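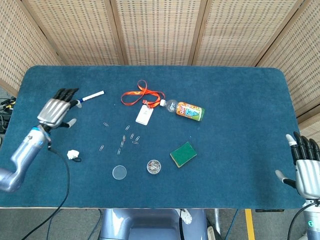 Table with the teal cloth, woven divider behind it.

Clendach Repair and Lending Library
Progress report to the Sulemana Fund
January 6, 2021
Prepared by Dede Amissah

Short one this time, sorry, Mohsin has the full spreadsheet and will send it separately. Headlines first.

Loans. 454 items out since the last report. Still mostly sewing machines, carpet cleaners and the tile cutter. Tile cutter needs a new blade, again. Pickup is by appointment at the side door and will stay that way at least until March. People have gotten used to it. Fewer late returns than when we had open hours, which we did not expect.

Repairs. 84 items logged, most of them lamps, toasters and radios. Jawad Khokhar is doing nearly all the electrical work himself, which is too much for one person. We want to train two more people up on basic testing. The course we had picked was postponed and there's no new date. If the Fund knows of another one please pass it on.

Drop-off only, no sitting with the fixer. This is the part people miss most. Had several notes about it. A few owners would rather wait with a broken radio than leave it with us, and that's fine, they are on the list for when benches reopen.

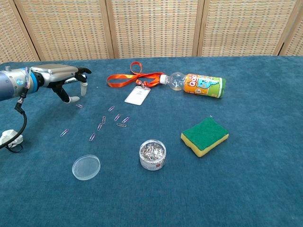 Sewing and mending. Amna Bhutto moved her class to phone calls and mailed kits. Went better than I thought it would. Kits have thread, needles, two patches and a printed sheet. The first sheet had the steps for darning in the wrong order, Amna caught it after the first batch went out and called everyone. Corrected version is in use now. She would like to keep the kits going even when the class is back in person, for the people out at Vutstead who can't get to us on the bus. I agree with her. Cost is mainly postage.

Building. Roof over the tool store is fixed. Back gutter is not. Landlord has been told in writing, twice. Tariq put up the new shelving and labeled it, so stock checks take a morning now instead of a whole day. Heating bill is up becuase we keep the windows open when anyone is in.

Catalog. We switched from the paper cards to Mivis. Data entry is finished for tools, and kitchen and garden are still to do. Some double entries (the pressure washer is in there under three names). Members can't see the catalog online yet. That was promised for this period and it is late. New target is end of March.

Money. Spent under on events, over on postage and cleaning supplies. We'd like to move the unspent events line into postage for the kits. Need your OK in writing before we do it. No other changes requested.

Problems
Only 4 people hold keys and two of them are hard to reach on weekends.
Gutter, see above.
Insurance renewal came in higher, Mohsin Bukhari is getting a second quote.

Next period
Finish Mivis entry, then open it up to members.
Second round of mending kits, including Vutstead.
Find a testing course for Jawad's helpers.
Blade for the tile cutter.

Receipts are in the shared folder under the grant number. One is missing, for the shelf brackets, Tariq is lookng for it. Call me if anything is unclear, mornings are best.

Dede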